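Filed under: Work & Home
84 shares | 2 comments

Cyrill Trummer made me tea before he would talk about robots, and then talked about them for the best part of an afternoon. He has spent years at Prornia, in Tirnbridge, trying to get machines to do the sort of clearing up that most of us manage while thinking about something else.

"People ask me when it'll do the ironing," he said, laughing, "and I say, let's see how it gets on with a paper bag first!"

Rubbish, he told me, is far harder than crockery. A plate is always a plate (more or less), but paper changes shape the moment you touch it.
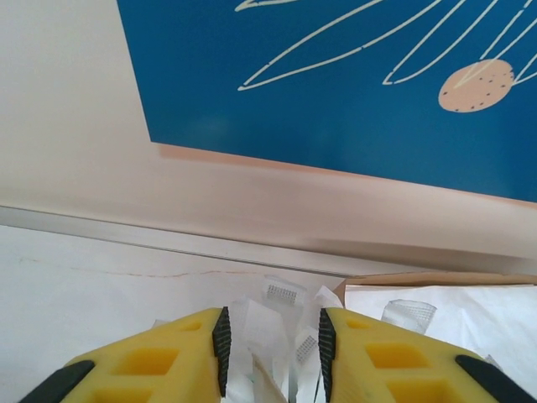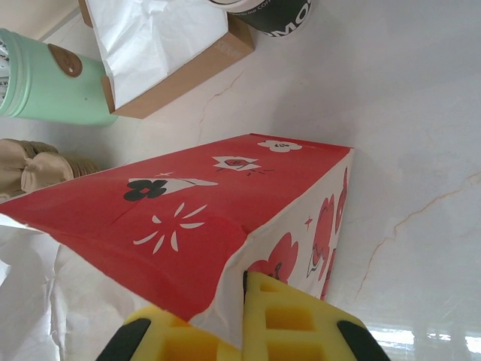

"You and I just squash it and carry on," Cyrill said. "A machine has to decide where the bag ends and the worktop begins, and how hard is too hard."

His team went through 223 tries at tidying in November, and he was cheerful about how many he'd call good enough for a café. "Some 30, if I'm feeling generous. My mother would say fewer."

So would he have one at home? He thought about it for quite a while, turning his mug round. "For the recycling, yes, and I'd stay in the room. Ask me again next winter, and bring biscuits."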